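Tallorora: a catalog of meteor observations
README, last updated 6 Nov 2022

Tallorora is a table of meteors seen by eye from Cotoscombe, one row per meteor, with the sky conditions logged beside every entry. If you like shower rates, sporadic backgrounds or just poking at real observing notes, there is plenty to dig into!

What you get
meteors.csv - 3,494 rows, one per meteor
sessions.csv - start, end, limiting magnitude, cloud cover
observers.csv - initials and a short note on experience
notes/ - typed-up session notes, spelling left as written

Of the 3,494 meteors, 3,348 have a shower label. The rest are marked UNK, which means the observer saw the streak but couldn't trace it back to a radiant. Please don't fold UNK into the sporadics (SPO). They are separate on purpose, and the difference matters a lot when you work out hourly rates.

Columns in meteors.csv
session_id, time_ut, magnitude, shower, speed, train, observer

Magnitudes are to the nearest half. Speed is a guess on a scale from zero to five, and train is the duration in seconds, blank if no train was seen. Times are good to the minute in the early sessions and much better after we switched to voice recorders.

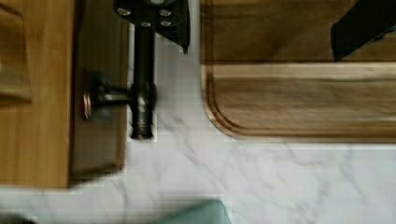
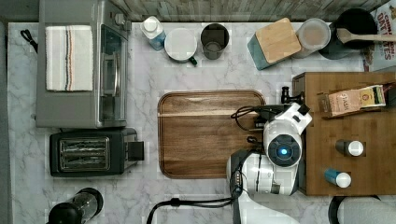

Cabinet knob (first) and countertop with toaster oven (second).

Sessions
Observing blocks last 60 minutes, with breaks logged as dead time. There are 12 observers in all, and most sessions have two or three of them facing different parts of the sky. Vija Priedītis checked the shower labels against radiant positions, and Gediminas Urbonaitė wrote the Hivano script that merges the tapes and paper sheets into one file. It is a lovely bit of code - go read it.

Known problems
Sessions from September have no cloud column.
Two observers share the initials RK. Use observer_id instead.
Anything brighter than -4 is probably a bit overestimated.

Coming next: the Rondonuwu sheets, which go back further and are still in pencil. Corrections and odd finds are very welcome, so open an issue and give the session_id.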